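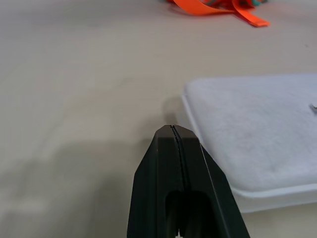
La pinza negra, cerrada, sobre la mesa clara.

Los cascos antirruido Sillora, de Drasier: nueve semanas con ellos puestos (y quitados)

Publicado el 2025-05-11

Llevaba tiempo prometiendo esta reseña y la he ido dejando, en parte por pereza y en parte porque me cuesta escribir de un cacharro que uso para algo tan íntimo como aguantar el día. Soy autista, me lo dijeron con papeles ya de mayor, y el ruido es, de todas las cosas que me cansan, la que más me cansa con diferencia. Las luces las llevo regular, las etiquetas de la ropa las corto y en paz, pero el ruido de un supermercado a media tarde, con la megafonía, los carros, la cámara frigorífica zumbando y un niño que quiere unas galletas (pobre, yo también las querría), me deja el resto del día para el arrastre.

Durante años me apañé con los Teuber clásicos, los de obra, esos amarillos y grandotes que parecen sacados de una película de aeropuertos. Quien los haya tenido sabe que son buenos. Aíslan una barbaridad, no se rompen ni queriendo y cuestan poco. Pero aprietan tanto que a la media hora yo ya notaba el pulso en las sienes, y además con ellos no oía a la cajera, ni al autobús, ni a mí misma cuando hablaba demasiado alto, cosa que por lo visto hacía bastante. Así que cuando en el grupo de adultos de Tresville empezaron a hablar de los Sillora me entró la curiosidad y terminé comprándolos en la ortopedia de la plaza, con mi dinero. Me costaron 50 euros. Lo digo para que quede claro que Drasier no me ha mandado nada ni sabe que existo.

Qué son y qué no hacen

Son unos cascos pasivos, es decir, sin pilas, sin Bluetooth, sin aplicación y sin cargador que se pierda. Dos cazoletas, una diadema acolchada, unas almohadillas de tela y ya está. Para mí esto es una alegría enorme. He probado auriculares con cancelación activa y reconozco que con el zumbido de un tren son una maravilla, pero me provocan una sensación de presión rara, como de estar debajo del agua, y sé por el grupo que le ocurre a más gente. También hay quien los adora, ojo. En esto de los sentidos cada cual trae su propia instalación eléctrica de serie, y lo que a mí me salva la tarde a otra persona le puede dar dentera.

Lo que no hacen los Sillora es el silencio. Si alguien los compra esperando que el mundo desaparezca se va a llevar un chasco. Lo que hacen es bajarlo todo un buen escalón, sobre todo los agudos, que son los que a mí se me clavan: platos, cubiertos, frenos, la risa del vecino del segundo. Las voces cercanas se siguen entendiendo. Llegan un poco apagadas, como desde la habitación de al lado con la puerta entornada, pero llegan, y eso me permite pedir el pan sin quitármelos.

El primer día

Me los puse en casa, en el sofá, como quien estrena zapatos. Olían a nuevo, y ahí tuve mi primer disgusto, porque el olor a espuma recién sacada de la caja me marea. Los dejé cuatro días en el alféizar, tapados con un paño, y se les fue casi del todo. Si sois sensibles a los olores, contad con ello y no los compréis la víspera de un viaje, que os veo venir.

La segunda cosa que noté fue lo poco que aprietan. Tanto, que pensé que estaban mal. Moví la diadema, la subí, la bajé, me los quité, me los volví a poner y al final leí las instrucciones (sí, ya lo sé, al revés). Explican que la presión se regula doblando un poco el arco hacia dentro, con las dos manos y sin prisa. Lo hice con más miedo que vergüenza y quedó perfecto. Me habría gustado que esa indicación viniera en la primera página y no en la última, debajo de la garantía y en un cuerpo de letra minúsculo.

La comodidad, que es a lo que vamos

Aquí es donde me han conquistado. Las almohadillas son de una tela lisa, sin costura por la parte que toca la piel, y no hacen ese ruidito pegajoso del plástico al despegarse. Puedo llevarlos con gafas. Las patillas se notan, claro, pero sin dolor, y no se abre tanto hueco como me temía. He llegado a pasarme una tarde entera con ellos, ordenando facturas, y se me olvidó que los tenía puestos hasta que fui a rascarme una oreja.

El calor es otro cantar. Ahora en primavera se llevan bien, pero ya hemos tenido algún mediodía de bochorno y las orejas se me cocían. No quiero ni pensar en julio. Supongo que iré a ratos, con los cascos en el cuello y los tapones de espuma en el bolsillo, que es lo que he hecho siempre, y en septiembre os cuento si me acuerdo.

La tela, por cierto, se quita y se lava a mano. Quitarla es fácil. Ponerla requiere una paciencia de santa, porque el borde elástico se escapa por un lado cuando lo has metido por el otro, y yo con las yemas de los dedos tengo mis manías. Después de tres lavados no ha perdido el color ni ha hecho bolas.

Fuera de casa

Los he usado en el autobús, en la sala de espera del dentista, en dos reuniones de trabajo y en una comida familiar con treinta y tantas opiniones simultáneas. En el autobús son un diez. En el dentista también, hasta que me tocó pasar y, naturalmente, me los tuve que quitar para lo peor. En las reuniones me daba apuro, porque unos cascos en la cabeza parecen decir «no os estoy escuchando», cuando yo me los pongo precisamente para poder escuchar. Avisé al principio, con una frase corta que llevaba ensayada, y no pasó nada. Una compañera me preguntó luego la marca.

Lo de la comida familiar fue más delicado. Mi gente me quiere mucho y le cuesta entender que el diagnóstico no vino con fecha de caducidad. Me preguntaron si estaba enfadada. Les dije que no, que así me podía quedar al postre en lugar de irme a tumbar a oscuras después del segundo plato, y al postre me quedé, y hasta repetí. Para mí eso ya vale buena parte de lo que costaron.

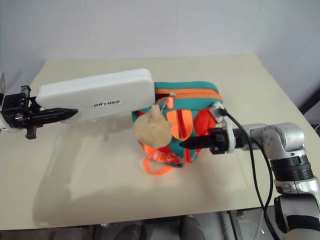

Plegados, los Sillora ocupan menos de lo que parece, pero Drasier los vende sin funda, y esto me parece una racanería a ese precio. La diadema se recoge hacia dentro, las cazoletas se juntan y queda una especie de bollo que, suelto en el bolso, acaba lleno de migas y con la tela enganchada en las llaves. Drasier ofrece una funda rígida aparte, gris, fea y carísima para lo que es. Yo buscaría algo blando, tipo la bolsita cuadradota de color verde azulado de la foto, con la cremallera naranja arriba, que además con esas correas naranjas tan vivas se encuentra al tacto y a la vista en un bolso negro, y eso en plena sobrecarga se agradece mucho. Lo único que le cambiaría es la lengüeta metálica del tirador: soy incapaz de ignorar un tintineo, y sería de chiste llevar los cascos antirruido en una bolsa que suena. Con un cordoncito de algodón se arregla. Eso sí, medid antes los cascos plegados, que yo ya he comprado a ojo dos fundas y ninguna me cerraba.

Comparados con los Teuber

Me lo habéis preguntado varias veces por correo, así que me extiendo un poco. Los Teuber aíslan más. Si lo que necesitáis es sobrevivir a unas obras en el piso de arriba, a la mascletá o a un concierto, seguid con ellos y no os gastéis más. A mí me costaron 32 euros hace ya bastante y ahí siguen, en el armario de la entrada, para emergencias. Los Sillora son para el ruido de todos los días, el que no le llama la atención a nadie y te va limando por dentro desde el desayuno. Pesan menos, se ven menos y, sobre todo, me los pongo, que al final es lo que cuenta, porque los otros los dejaba en casa la mitad de las veces por vergüenza o por dolor de cabeza.

En cuanto al color, los hay en negro, en crema y en un azul grisáceo que es el mío. Son discretos sin querer pasar por auriculares de música, aunque más de una persona me ha preguntado qué estaba escuchando. Al principio lo explicaba todo, con antecedentes y bibliografía. Ahora digo que nada, sonrío y sigo andando.

Lo que mejoraría

La diadema cruje. Muy poquito, solo al girar la cabeza deprisa, pero cruje, y en unos cascos pensados para gente que oye crecer la hierba me parece un fallo gordo. Escribí a la marca preguntando si era cosa de mi unidad y me contestaron con amabilidad que pusiera una gota de aceite de silicona en la articulación. La puse. Cruje menos. Tampoco me convence la talla única. Yo tengo la cabeza pequeña y los llevo en el tope más bajo, sin margen. Para una criatura me parecen grandes, y en la ortopedia me dijeron que la versión infantil se ha anunciado, pero que ellos no la han visto.

Y luego están las instrucciones, que ya he mencionado y vuelvo a mencionar porque me indignan un poco. Un producto para personas que a menudo necesitamos la información clara y en orden no puede traer una hoja doblada como un mapa de carreteras, con ocho idiomas revueltos. Una tarjeta con dibujos y listo.

¿Los volvería a comprar?

Sí, y probablemente me haga con un segundo par para tenerlo en el trabajo, a ver si bajan de precio. No me quitan el cansancio ni me han cambiado el carácter (en mi casa lo pueden confirmar), pero hay tardes en las que llego con ganas de charlar, cosa que antes era rarísima. Si podéis, probadlos primero. En la ortopedia de Tresville tienen un par de muestra y dejan dar una vuelta por la tienda con ellos puestos, e incluso asomarse a la calle, que a ciertas horas es la mejor prueba posible por el camión del vidrio.

Nota: le pongo un 9 sobre diez. El punto que falta es por el crujido, y por la funda.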